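An open day at the Yensuk workshop

You hear the Yensuk workshop before you see it, mostly because of the kids. The open day drew 50 visitors, and the lead engineer had been answering questions for 2 hours when I finally got my turn (and she was still smiling!).

"Everybody asks if it can cook," she told me. "I tell them we're working on picking things up first — ask me about soup in December."

Her team practices with artificial fruit and vegetables, and she loves how much there is to learn from them. "A banana curves, a carrot gets thin at one end. You can't grab them all the same way."
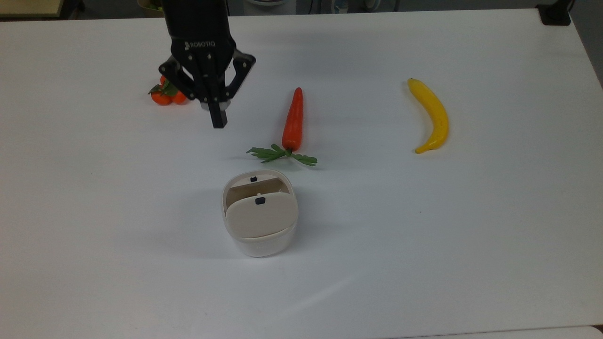
She has been at this for years and still gets excited about a good grasp. "When it closes right in the middle and lifts clean, I cheer. Out loud! My coworkers are used to it."

What does she want visitors to take home? "That it's slow, patient work, and that it's fun. A boy asked me 20 questions in a row today. I'd hire him tomorrow."

The next open day will be run together with Isten, the shop across the yard, and I've already put my name down.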